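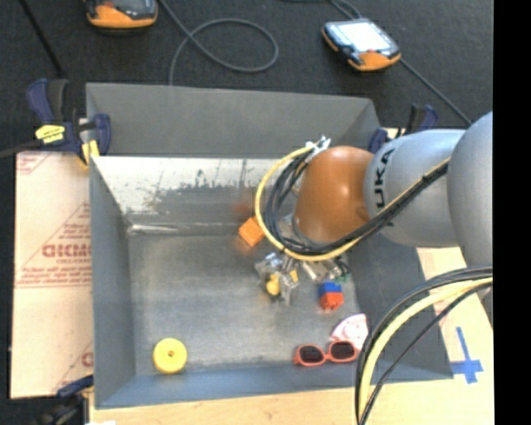 Setting up and running a bin-picking cell: working rules

Maintained by Eleni Hoxha, Marwood test area. Last revised 9th February.

These rules apply to any cell in which an arm picks mixed objects out of a rigid bin. They assume the risk assessment for the cell has been signed and that you have completed arm induction. They do not replace the manufacturer's manual. Where the two differ, follow the stricter.

1. Fix the bin

Clamp the bin to the table before the arm is powered. Use clamps at the corners and keep the handles outside the walls. A clamp handle that stands above the rim counts as an obstacle and must be entered in the collision model at its full height.

Push the bin firmly from each side by hand. If it shifts, re-clamp and repeat. Do not pack a loose bin with card or folded paper.

Mark a reference point on the table in tape. A cross is preferred to a single strip, as it fixes both directions. Blue tape on pale wood is easy to find again. Replace the cross when an edge lifts, and measure the bin position again afterwards.

2. Set the limits

Enter the inside faces of the walls as planes, then move each plane inwards by 6 mm. Sloping walls must be entered as sloping. Treating them as vertical gives a false clearance either at the rim or at the floor, depending on where you measured.

Set the floor limit with the fingers closed, then check it with them open. On angular fingers the lowest point can change between the two.

The retract height in our cells is 425 mm above the bin floor. The arm must reach it before any sideways travel, including after a failed grasp. Scuffs on the inner wall are to be noted in the log when the bin is first fitted, so that new marks can be told from old ones.

3. Dress the cables

Cables and hoses at the wrist need enough slack for full rotation of the last joint and no more. A loop that is too wide will sweep objects along the floor or catch the rim.

Tie the bundle to the link behind the wrist. Turn the wrist slowly to both ends of its range, with the gripper lowered into the bin, and watch the loop throughout. Stop if it touches a wall. Repeat this check whenever a tie is replaced or a connector is disturbed.

Cables that run past the front of the table must stay clear of the bin corners at every pose in the programme.

4. Choose and place the objects

Use a mixed set: blocks, joined toy bricks, discs and at least one awkward item such as sunglasses. Nothing with a glass lens, a sharp edge or a battery goes in the bin.

Spread the objects unevenly. Some should lie close to a wall and some in the open. Bare metal floors and walls give reflections, and a bright object near the back may appear twice to the vision system. Check for false detections before the first pick. If one persists, change the lighting and leave the object where it is.

5. Run

Keep the handheld controls outside the arm's reach and route their leads behind the bin. Only one person has control of the arm at a time. Say aloud when control passes.

Run the first cycle at reduced speed. No hand enters the bin unless the arm is stopped and the stop has been confirmed on the controller. This includes reaching in to straighten a single object.

After a dropped object, let the arm retract fully before restarting.

6. Record

For each run, log the bin position, the object set, the wall and floor limits, and any contact with the bin. Contacts are logged even if the run was completed. Send the sheet to extension 827 by the end of the shift.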